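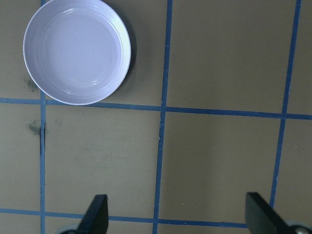
Ticket 439: gripper lets go mid-move, then arm carries on as if it's still holding something
Product: Ersoy two-finger gripper on the main arm, Midora controller
Priority: High (things are being dropped from height)
Status: Open, workaround in place

Hi Branance support,

Me again, sorry! I closed the last one of these too early. I thought it was the finger pads and it very much isn't the finger pads.

The short version is that the gripper picks up a block, lifts, swings across towards a plate, and somewhere in the swing the fingers open on their own. The arm doesn't stop. No protective stop, no popup on the pendant, it finishes the whole path and does a lovely careful placement of nothing at all. The Midora log afterwards says "tool comms restored" with no matching "tool comms lost" line before it, so whatever drops out is quick enough that the controller only notices it coming back.

I wouldn't be too fussed if it were only foam blocks, but we use the same program for the dishes, and a bowl coming down from the top of the lift makes a noise you feel in your teeth. It also worries me that the arm keeps moving with an unknown grip state. I'd have expected it to hold, or at least whinge at me.

Setup, so you don't have to dig out the old ticket:

- Table has the blue tape grid on it, same as before. Objects get picked from one square and put on a plate or in a bowl in another.
- Pick-and-place routine is the stock Prirer one, with our own square positions typed in.
- Payload set to 700 g, which is gripper plus the heaviest thing we lift.
- Gripper firmware is whatever came with the February update. I haven't touched it.
- The gripper cable hangs in a loop at the wrist and goes up the arm under straps.

I'll paste my notes as I made them. They're a bit rambly, apologies.

--- Notes, first session ---

9:10 am. Ran the block-to-plate program from a cold start. Fine. Left it looping and made a coffee.

9:58 am. First drop, 48 minutes in. Block landed in the middle of the swing and rolled into the next square. Arm kept going. I hit pause on the pendant, put the block back, started again.

10:05 am. Dropped it again, straight away this time, then wouldn't do it for ages. Typical.

10:30 am. Swapped the finger pads for the spare set in case I was being fooled by a slip. With a slip you'd see the fingers stay where they are and the object slide out. I got down level with the table and watched the next one, and the fingers move apart. They open all the way, like it's been told to release. So I'm ruling out pads and grip force, and I've put the old pads back on.

11:15 am. Turned speed down to half. It ran without a drop until lunch, which I got very excited about, and then it dropped two on the trot after lunch. Slower helps a bit, I reckon, but it's no fix.

--- Notes, second session ---

Decided to stop guessing and go joint by joint. Program off, arm in manual, gripper closed on a block, and I jogged one joint at a time through its range while watching the tool status light on the pendant screen.

Base: nothing.
Shoulder: nothing.
Elbow: nothing. Did that one twice as the cable is strapped tight near there and I was suspicious of it.
Last wrist joint: got it! Turning it one way was fine all the way round. Turning it back the other way, the tool status flickered and the fingers opened. Went back to the start, closed on the block, turned it again, same thing. I can do it on demand now, and I may have shouted. 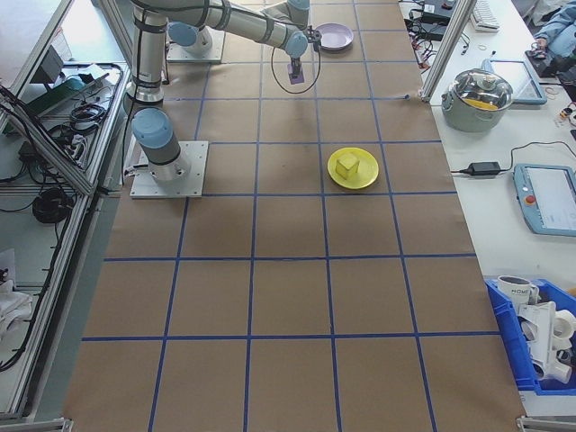 Main arm at the far end of the table, gripper pointing down with the cable loop at the wrist. Purple block at the gripper's lower end, yellow plate further along.

After that I held the loop up by hand while a mate jogged the wrist for me (slow, enable button, my fingers nowhere near the gripper, before you tell me off). With the loop held up so there's no weight on the connector, no flicker. Let go of it, flicker's back. Pushed very gently sideways on the plug at the wrist end and the status dropped with the arm standing perfectly still.

So I'm fairly sure it's the plug or the first few centimetres of cable behind it. The locking collar was done up, I checked, and I undid it and looked at the pins. None of them are bent that I can see, but one looks duller than the others. I gave them a puff of air and put it back together, and it made no difference whatsoever.

I then ran the full program with the loop taped up out of the way, painter's tape, very elegant. 53 cycles with no drop. I know that doesn't prove much, given it once took the best part of an hour to fail, but it's the longest clean run we've had at full speed.

--- What I've changed for now ---

1. Cable loop taped so it can't hang off the plug. I've left enough slack for the wrist to turn all the way both ways and checked it at each end by jogging before running anything.

2. Limited the last wrist joint in the Prirer routine so it takes the good direction. It adds a daft-looking extra twirl on some squares but I can live with it.

3. Lift height brought right down. If it does let go, the drop is small.

4. Blocks only. No dishes on the pick list until you tell me this is sorted.

5. Hands stay off the table while the program's running, even for a quick nudge of a plate. We'd got a bit slack about that, me included.

--- What I'd like from you, please ---

a) A replacement wrist cable. Is that something I can fit myself, or does the gripper have to come back to you? I'd much prefer to fit it here if it's only the plug and the straps. We can't really spare the whole gripper.

b) Can you tell me why the fingers OPEN when comms come back? That seems like the wrong way round to me. If the gripper restarts after a blip I'd want it to sit tight wherever it was until it gets a command. If there's a setting for power-up behaviour, I couldn't find it in the Ersoy menu, and I went through every page. There's one called "initialise on connect" that's greyed out for me. Is that it? Do I need a different login?

c) Can the Midora side be made to stop the arm when the tool drops out, however briefly? I've had a go at adding a check after the pick, and that catches a bad grasp, but it runs once and then the arm is off on its swing with no more checking. I could put checks at every waypoint, I suppose, but it'd be clunky and a drop between waypoints would still get through.

d) Should the second arm be off limits too? It's got the same model of cable. I tried the wiggle test on its plug and got no flicker, but I haven't run it for any length of time.

I've attached the controller log from both sessions and the program file. Log times are an hour out from my notes, I never fixed the clock after it changed.

Mornings are best if you want to ring and have me jog things while you listen. I can do the wrist-joint trick whenever you like, I just need to take the tape off first.

Update, 4:40 pm: ran it again with the tape still on, at full speed. One "tool comms restored" line in the log, but the fingers stayed shut and it placed the block properly. So the tape's helping but the fault is still there underneath. Please don't close this one!

Related tickets
Finger pads wearing unevenly on Ersoy gripper (closed)
Midora: clock wrong after time change
Prirer routine ignores wrist limit on first cycle
Tool status light stays green with cable unplugged
Payload warning after February update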